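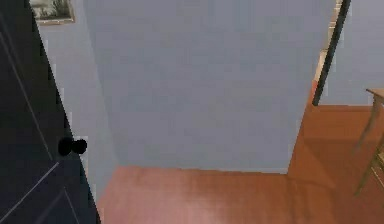

Interior door swings open by itself after repainting, how do I stop it?

Posted in Doors, Windows and Trim

The door to our spare bedroom will not stay where I put it. If I leave it half open it drifts until it touches the wall. If I push it almost closed without latching it, it creeps back open. It never did this before February, when I took it off to paint it and put it back up.

Details that may matter. It is a hollow core door, 24 inches wide, on 3 hinges. The house is from the seventies and I doubt anything in it is level. I used the same hinges and the same screws, but I did paint the hinge side edge and may have gotten some paint in the recesses. The top hinge screws feel a bit soft when I tighten them. The door closes and latches fine and doesn't rub anywhere.

I have read that you can bend a hinge pin with a hammer. Is that a real fix or will I wreck the hinge? I would also like to know if I should be doing something about the frame. I rent the room out now and then and would prefer not to put a doorstop on the floor.

Posted by hallway_project

14 replies hidden by moderator (off topic). Showing 3.

mudroom77

Bend the pin. Takes ten minutes. Done it on every door in my house.

oldtrimguy
Member, Doors and Trim

A door that moves by itself is hanging out of plumb. The hinge pins are supposed to line up on one vertical line. When the top of that line leans one way or another, the door rolls downhill like anything else. You can confirm this with a level. Hold a 4 foot level against the hinge side jamb, first on the face of the jamb and then on the edge that faces the room. Write down which way it leans each time.

Start with the soft screws. If the top hinge is loose, the door sags away from the jamb at the top and you get what you are describing. With the door closed, take out one of the screws in the jamb side of the top hinge, the one closest to the doorstop molding. Replace it with a 3 inch screw of the same gauge and head style. That one goes through the jamb and the shim space and into the stud. Drive it by hand for the last few turns. If you lean on it with a drill you can pull the whole jamb over and then the door will bind on the hinge side. Check the gap along the top of the door as you go and quit when it is even.

For the other soft holes, pull the screw, dip a few wooden toothpicks or a piece of dowel in wood glue, pack the hole, snap them off flush and let it dry overnight. Then put the original screw back.

If there is paint built up under the hinge leaf, the leaf is sitting proud and that also changes things. Take off one hinge at a time with a wedge under the door and scrape the recess clean with a chisel. I would do this before bending anything.

After that, open the door halfway and let go. If it stays, you are finished. If it still moves, then do the pin. Pull the middle one, never the top one first. Lay it on concrete across a gap and tap it once or twice in the center. You want a bend you can barely see. Tap it back into the hinge. It will go in tight and the extra friction holds the door. If you bend it too much it won't go in, so roll it over and tap it back a little. A pin costs very little, so you are not risking much. The hinge itself is not going to be hurt.

One correction to the reply ahead of mine. The pin trick adds friction and leaves the door as far out of plumb as it was. With humidity and use it loosens up and you may have to do it again in a year or two. It is a fair fix for a light door like yours.

Shimming is the other option. A piece of thin cardboard from a cereal box behind the bottom hinge will push the bottom of the door out a small amount. Which hinge you shim depends on which way the level told you it leans, so don't skip that step.

brendis_fan

I had the same problem on a closet and bought a Brendis hinge pin stop at the hardware store. It goes on top of the hinge and you turn a knob to set how far the door opens. It doesn't hold the door in place, only keeps it from hitting the wall. So maybe not what you want.

Also check that your pins went back in the right hinges. Mine were slightly different lengths. And don't oil them until you're done with all this, oil makes it worse.

hallway_project

Thank you. The level showed the jamb leaning toward the hall. There was a thick ridge of paint under the top hinge, which I scraped out on Friday, and I put in one long screw. The door now stays put when it is half open. It still creeps from the nearly closed position, so I will try the middle pin next.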